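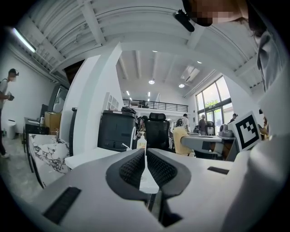
# ekska-room-list

A plain-text inventory of the shared office at Ekska: furniture, lights, storage, consumables, and whatever has been set down on top of something else and left long enough to count as furniture.

Last full walk-through: 28th October. The next one is planned for December, when half the desks will have moved and the other half will be under coats.

## What's in the repo

| File | Contents | Rows |
|---|---|---|
| `items.csv` | One row per thing in the room | 587 |
| `places.csv` | Named spots that things can be in | 94 |
| `moves.csv` | Dated log of anything that changed spot | 263 |
| `aliases.csv` | What people call things when they aren't calling them the right name | grows |
| `rules.md` | What may live on a desk, and for how long | n/a |

Everything is UTF-8 CSV with a header row. There was a spreadsheet before this. It had merged cells and eleven shades of yellow, and it is not in the repo.

## Why there is a list at all

Zikberg holds the lease and Nunberg shares the floor. When the two were put on one insurance policy, the insurer asked for a list of contents, and both sides said "sure, we have one." This is that one. It was written the following week.

The insurer was content with a page. The rest has grown out of the ordinary arguments of a shared room, chiefly whose chair it is.

## Finding your way around

Places are named after things that can't walk off. The big white pillar in the middle is the main landmark, and most of `places.csv` is defined by which side of it you're on. Please don't use "left" and "right." They depend on where you sit, and the first version of this file had the same bookshelf on both sides.

- `PILLAR` – the pillar itself. Nothing is stored here, although people lean on it.
- `PILLAR-WALL` – the wall beside it, home of the small white shelving unit with the cubbies.
- `DESK-LONG` – the white desk surface. One place, not several, however many people are sitting at it.
- `OPEN` – the taller space past the pillar, with the round recessed lights.
- `LOW` – everything under the exposed white beams, where the fluorescent tube is.

Ceiling items get the place code of whatever floor is below them. A tube over `LOW` is in `LOW`. We tried a separate `CEILING` code and it became a drawer for everything the person counting couldn't reach.

## Columns in `items.csv`

- `id` – four digits, never reused, even if the thing was only ever a stapler.
- `name` – the dull name. "Office chair, black mesh, headrest." Nicknames go in `aliases.csv`.
- `place` – a code from `places.csv`.
- `on_top_of` – the `id` of the item underneath, if there is one. Blank means floor, wall or ceiling.
- `class` – `fixed`, `furniture`, `equipment`, `consumable`, `personal`.
- `owner` – `zikberg`, `nunberg`, `shared` or `disputed`.
- `checked` – `y` if it was seen in the last walk-through.

`on_top_of` is the column that earns its keep. Flat tops attract luggage. A tall cabinet is a shelf to anyone carrying a bag, and the bag gets a row of its own like everything else, with class `personal` and an `on_top_of` value pointing at the cabinet. If the bag goes home at night it should have no row. Bags that have been there for two walk-throughs running have lost the benefit of the doubt.

## Conventions

**Hand sanitizer.** One row per bottle, class `consumable`. Don't log how full it is. An earlier contributor did, and `moves.csv` from that period reads like a tide table.

**Chairs.** High-back chairs with a headrest are listed separately from the others, mostly because they are the ones that migrate. A chair belongs to the desk it's assigned to, and rolling it somewhere for the afternoon is not a move. Rolling it somewhere and adjusting the height is a move.

**Cubbies.** The wall unit is one item. Its compartments are not places. Contents of cubbies are out of scope and will stay out of scope; the pull request that added them ran to three pages and included a fork.

**Lights.** One row per fitting, class `fixed`. If you aren't sure whether something overhead is a skylight or a lamp, write "ceiling fitting, rectangular" and carry on with your life.

**Cables.** No.

## Replacement values

`value` was dropped from the public file. The one figure people ask for is the limit above which an item needs its own receipt on record, and that is 3,000. Very little in the room comes near it, whatever the owners of the headrest chairs may feel.

## Known problems

1. The `Hsiao` rows. Hsiao was the tenant before us and left some furniture behind. Ownership is marked `shared`, and the handover letter says something slightly different in each of its two copies.
2. Some dark items are described as black and some as charcoal, depending on who was counting and under which light. Search for both.
3. A few entries have a `name` of "cabinet/printer?" and should be looked at by someone willing to open a door and find out.
4. `rules.md` says desks are to be cleared at the end of the day. The data does not support this.
5. Item 0412 is on top of item 0415, which is on top of item 0412. We've left it in as a test case for the validator.

## Adding or fixing a row

1. Go and look at the thing. Memory has a poor record here.
2. Edit `items.csv`. Keep it sorted by `id`.
3. If it changed spot, add a line to `moves.csv` too, with the old and new place codes.
4. Run `make check`. It catches missing places, duplicate ids and loops in `on_top_of` (except the one above).
5. Open a pull request with a title that names the item. "Small fixes" has been used enough.

Changes to `owner` need a yes from both Zikberg and Nunberg. Setting something to `disputed` needs only one, as you'd expect.

## License

The CSV files can be reused freely. The furniture can't.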